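Open Baskets as Small-Item Storage: Form, Fill and Access

Student project report, Enisholm
Reto Rainer and Oğuzhan Özkan

3 comments | 22 shares

1. Purpose

Small soft items (cloths, hats, gloves, folded bags) are hard to store on open shelves. They slide, unfold and get pushed to the back. The usual household answer is an open basket. Most store listings give the outside length, width and height of a basket and nothing else. The project asked whether those three numbers are enough to tell a buyer how much a basket will hold and how easy it is to use.

Two questions were set in January:

(a) How far does the outside size of a woven basket overstate the space inside it?
(b) How does wall height affect finding and lifting out a single soft item?

Lids, handles and stacking were left out. Price was recorded but is not discussed.

2. Terms

Rim: the thick band around the top opening.
Base band: any thicker course of weaving near the bottom of the wall.
Flare: the difference between the length of the opening and the length of the base, measured inside.
Floor: the flat inside area on which items rest, not counting the curve at the corners.
Usable volume: the volume that can be filled with soft items without any item standing above the rim.

3. Basket types

Six baskets were used, labeled A to F. A and B have straight walls and square corners. C and D have straight walls and rounded corners. E and F have flared walls and rounded corners. All six are rectangular in plan and open at the top. Two came from a Lulier shelf set, one was sold under the name Flumon, and the rest had no label.

The flared type has some features that matter for the measurements. The rim is braided and stands out from the wall, so a ruler laid across the outside of the rim picks up two rim thicknesses that are not storage space. The walls slope, so the floor is smaller than the opening. The weave has small gaps, which affect what can be stored (loose beads or pins are not suitable) but have no effect on volume for cloth.

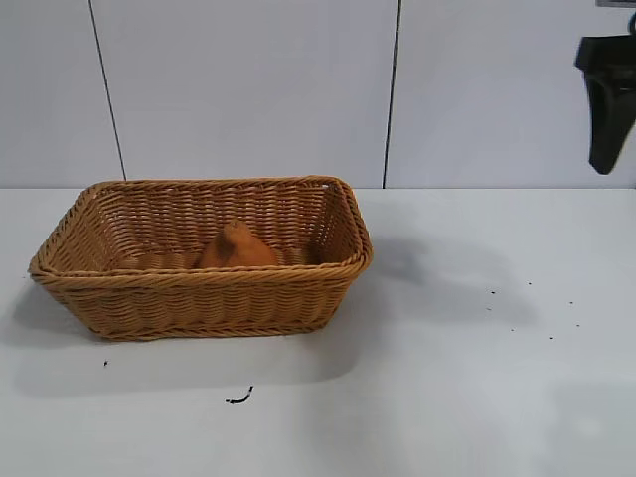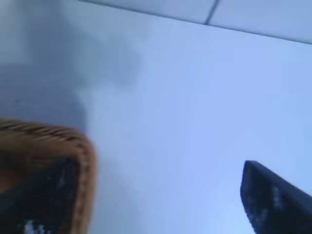
4. Method

4.1 Outside size

Length and width were taken across the widest part of the rim with a steel ruler. Height was taken from the tabletop to the top of the rim at the middle of each long side, and the two readings were averaged. Woven rims are not level. On basket E the two sides did not agree, and a third reading was taken at one short end.

4.2 Inside size

Length and width were taken at two levels, just under the rim and at the floor. At the floor the ruler was held flat and read at the point where the wall begins to rise. This point is easy to find on A and B. On the rounded baskets it is a matter of judgment, and the same person (Rainer) took all floor readings to keep the error in one direction.

4.3 Volume

Each basket was lined with a thin plastic bag and filled with dry rice to the underside of the rim. The rice was then poured into a measuring jug. The fill was leveled with a card but not shaken. Shaking settles the rice and gives a higher figure that does not match how cloth behaves.

4.4 Access trial

A single soft item was placed on the floor of each basket, first alone and then among other items of similar size. A person standing at a table was asked to lift it out with one hand. Each basket was tried at table height and again on a shelf at shoulder height. In all, 117 lifts were logged. A lift was scored as clean if the hand did not touch the rim on the way out and the basket did not shift.

5. Results

5.1 Outside size against usable space

The straight-walled baskets A and B lost the least. Their inside size followed the outside size closely, and the loss came almost entirely from wall thickness. C and D lost a little more at the corners. E and F lost the most, and most of that loss was at the floor. A buyer who works from the outside length alone will expect a row of folded cloths to lie flat in basket F, and the last cloth will ride up the end wall.

Rim thickness was a larger factor than expected. In basket E the rim accounted for more of the lost width at the opening than the wall did.

5.2 Access

At table height the flared baskets gave the highest share of clean lifts. The wide opening leaves room for the hand, and an item leaning on a sloped wall is easier to pinch than one pressed against a vertical wall. An item with some height of its own, such as a cloth bunched to a point, could be found by sight over the front wall. The same cloth folded flat could not be seen from a seated position and had to be found by touch.

On the shelf the result changed. None of the baskets allowed a view of the floor, and wall height mattered more than flare. The two tallest baskets, B and D, were the slowest. Basket F slid forward on the shelf when the rim was brushed - its small base gives it less contact with the surface.

5.3 Notes on finish

Plastic strand baskets were easier to wipe than the one made of natural strand. Knit items caught on cut strand ends inside basket C. The ends were trimmed before the second half of the lifts, and the two halves are kept separate in the log.

6. Sources of error

The rice method treats the basket as a rigid container. Baskets C and F bulge when full, so their volumes are slightly high. The access trial used only two people, who both knew the baskets well by the end. Later lifts were faster for that reason, and the order of baskets was not changed between rounds. This should be corrected in any repeat.

Wall slope was calculated from the inside lengths and the height. It was not measured directly. The method follows the worksheet by Dwivedi used in the course, which assumes a straight wall - the walls of E curve near the base band.

7. Recommendations

Listings for woven baskets should give the floor length and width as well as the outside size. For flat folded items, a straight-walled basket should be chosen. For loose soft items used at table height, a low flared basket is the better choice. A rubber mat under a flared basket is advised on smooth shelves.

The full log, including the separate sheets for basket C, is kept with the course files.

207 views | 6 likes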